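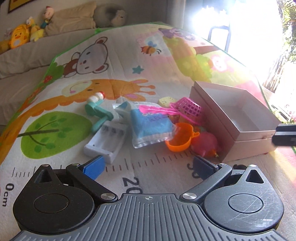
Clarnaser household trials — notebook entry, 26 Feb 2019
Entered by Dilruba Navaratnam, Carnlow workshop

Purpose: to assess whether the tidy-up task (mixed small items into one open box) is ready to be tried without an operator. The box is the pale pink cardboard one, placed at the right of the play mat.

Procedure: 20 attempts by hand with the two-finger gripper, then 13 by the arm using the current Abeysekara controller. Item order was left open.

Results: the operator boxed an item on every attempt. The arm managed 9. Rigid items with a handle, such as the orange cup, gave little trouble. The clear plastic bag was the worst; the fingers closed on a fold and the bag slid out. The pink spoon was picked up only when it lay across something else and had clearance beneath.

Sunlight from the window remains a concern. The planner twice mistook a printed figure on the mat for an object and closed on the fabric — colour alone is not a sufficient cue. The giraffe is the usual culprit.

Assessment: the arm cannot yet be considered capable of this chore. A cycle took around 155 seconds per item, too slow for a household.

Actions: repeat with the blinds drawn. Ask Vukotdale for softer finger pads. Review in April, bags to be scored separately.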